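Changes to Parcel Collection and Packaging Returns

Residents and Leaseholders' Bulletin, 10/02/2024

The management office of the Sondlow Buildings has completed its review of parcel handling and packaging waste. The review was requested at the general meeting in February, when several households reported that deliveries had been left in stairwells and that the recycling enclosure on the Bresik Street side was full well before its scheduled pickup. The new arrangements described in this notice apply to all residential and ground-floor commercial units.

During the period under review, the front desk logged 2,181 parcels. The parcel room was designed for a much smaller volume, and its shelving was never intended for long-term storage. Parcels will now be held for 26 days from the date on the delivery slip. After that time, unclaimed items will be returned to the carrier, and the office will not be able to recover them on a resident's behalf. Residents who expect to be away for longer should complete an absence form at the front desk before they leave.

The second part of the review dealt with packaging. Cardboard remains the largest share of the material placed in the enclosure, and much of it arrives with film, tape, or other packing still inside. The hauler may decline a mixed load, and the cost of a declined load is charged to the general maintenance account. Residents are therefore asked to empty each box, remove plastic film, and flatten the cardboard before bringing it down.
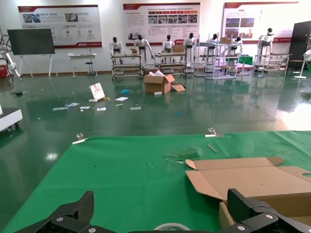
Packaging materials, including an opened cardboard box and green plastic scraps.

Plastic film should be placed in the clear-lidded bin next to the mailroom door. It should not go into the blue cardboard containers or into the household recycling carts. Small amounts of paper tape may stay on the box. Foam blocks and molded inserts are not accepted by the current hauler and should go out with regular trash.

The office has also signed a one-year agreement with Lestska, which will provide a second cardboard pickup each week. The fee is $700 per quarter and will be paid from the existing services budget. No change to monthly assessments is planned as a result. A further $1,000 has been set aside for new shelving and better lighting in the parcel room – work that will be done in the evening so that daytime collection is not interrupted.

Commercial tenants on the Woldegiorgis Arcade level should continue to use the loading entrance for bulk deliveries. Pallets may not be left in the corridor overnight.

Questions about held parcels may be taken to the front desk during regular hours. Comments on the packaging rules should be sent in writing to Dagim Sisay, Building Services Manager, at the management office. Please include your unit number and, where a delivery is concerned, the number printed on the slip.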